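Who Is the Remaster For? Speaker notes, Tamer Boutros

Evening session, December meetup. Keep slides to a minimum.

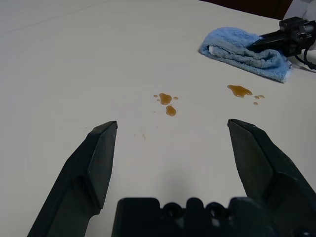 Start with the price. Skarkumard cost me $20 second-hand when I was in high school. The remaster is $89 and you still can't skip the opening boat trip. Pause for the boat trip people.

I loved this game. Say that early or they'll think I'm just being a grump. I put 200 hours into the original and I could still draw you the map of the lower marshes.

Claim one from the publisher: "rebuilt from the ground up". I don't buy it. The door glitch in Furtună Keep is still there, same door, same corner. If you rebuild a house and the old leak comes back in the same spot, I want to know what you rebuilt. Show the clip if the sound works. Skip it if not.

Claim two: "963 improvements". Read a few out from the patch list, slowly.
- "Adjusted colour of inn sign"
- "Adjusted colour of second inn sign"
- "Fixed spelling of Olitz in one line of dialogue"
Olitz is the blacksmith. He's spelled wrong in four other lines. I checked.

Wait for the laugh, then be fair. The load times are much better. The music is lovely and they got the old save music right. The fishing is still the best part and they had the sense to leave it alone.

Now the harder bit. Hala Nasrallah argued at the last meetup that remasters keep old games alive for kids who missed them. She's half right. My nephew did play it. He played it for an evening and went back to Gekisia, and when I asked why he said the menus felt like homework. The menus are the one thing they didn't touch, and they were bad the first time.

So who is it for? My guess is us. People who already finished it, have jobs now and will pay full price to hear the title music on a better telly. I did. I pre-ordered. Own up to this before someone asks.

The forum poll: 519 replies, most of them favourable. Point out it went up on launch day, when hardly anyone could have got past the boat.

What I'd want instead: the original, sold cheap, running properly on new machines. Put the extras in a separate pack. Let people switch the old graphics back on without restarting the game.

Questions. Somebody will bring up Skarkumard 2. Don't get dragged in, we lose the room at nine.

Contact the meetup organisers | © All talks remain with their speakers | Back to top

14 comments | 6 shares

Related talks
Save Points and Why I Miss Them
Gekisia: One Year of Season Passes
The Case for Shorter Games
Hala Nasrallah: Keeping Old Games Playable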